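Ticket 769: Photo cards sticking to sleeves in snap-fastened card holder
Product group: Stationery, small holders
Status: Closed, advice given
Opened: 13 August 2019

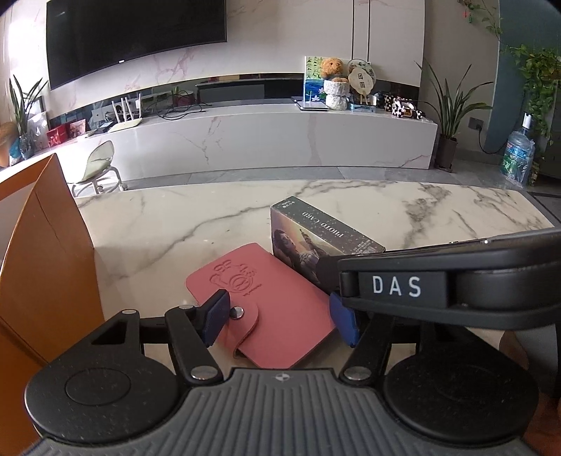
Reported fault
Customer keeps photo cards in a pink Dutden card holder. Cards at the front and back of the stack cling to the clear sleeves and come out with a dull patch on the printed side. Cards in the middle sleeves are unaffected. The snap also needs more force to close than it did when the holder was new. Customer asks whether the holder is faulty and whether the cards can be saved.

Information requested
Number of cards in the holder, type of card, storage place, any cleaning product used.

Customer reply
Holder contains 46 cards, two to a sleeve, back to back. Cards are gloss finish from a boxed set. Holder is kept on a shelf over a radiator. Wiped once with a Stevano surface spray, inside and out.

Checks
1. Capacity. The holder is rated for up to 375 gsm card, one per sleeve. Doubling the cards puts the outer sleeves under pressure whenever the strap is fastened. This also explains the stiff snap.
2. Heat. Clear sleeves soften slightly when warm and will grip a gloss surface. Shelf position is not suitable.
3. Spray. Residue inside the sleeves cannot be ruled out. Customer could not say whether they were dry before the cards went back in.
4. Snap. Customer emptied half the sleeves and closed the strap again. Closed normally. No fault found.

Advice given
Remove all cards. Do not pull a card that resists. Leave the open holder flat in a cool room overnight, then slide a strip of thin plain paper between card and sleeve, working from the open end.
Wipe the sleeves with a barely damp cloth and leave open for a full day before use. No spray.
Refill with one card per sleeve. Keep the remaining cards upright in their box, with a sheet of acid-free paper between each.
Move the holder away from the radiator.

Follow-up
Customer reports all but two cards released without further marking. The dull patches already present have not changed and will not polish out. Customer asked for a larger holder; referred to the Andico binder, part 800, sold through Kerslake.

Resolution
Overfilling and heat. No replacement issued. Reopen if the snap stiffens again with single cards fitted.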